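**FOR IMMEDIATE RELEASE – 5 February 2026**

**Jinmont sets equipment budget, adds 24 hand-held grippers**

Jinmont will buy 24 more hand-held grippers this year, plus spare fingers and marker cubes. Robot arms wait until next year's budget. Supplier is Gidey, on a 2 year contract – training and repairs included.

"Arms are the big line item, so we're staging it," said Boglárka Kocsis, head of purchasing. "Grippers first. Then tables, cabling, chairs. Boring stuff, but it adds up quick." 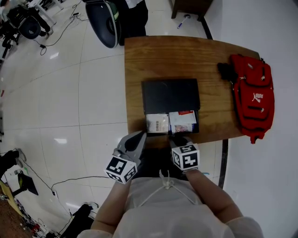
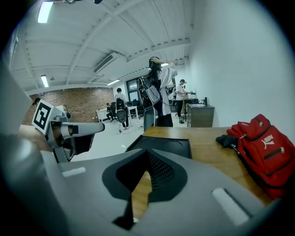
Bids came in from three firms in January. Fundach and Bidach were both close on price; Gidey won on lead time and on parts we can swap inhouse. Plan covers 600 hours of operator time per quarter, paid from the same budget.

Lok-yiu Mak, operations lead, will run the rollout. First delivery is due in spring, remainder as floor space opens up. Quotes for arms will be requested seperately – suppliers can register interest now through the Jinmont purchasing desk.

Media contact: Boglárka Kocsis, Jinmont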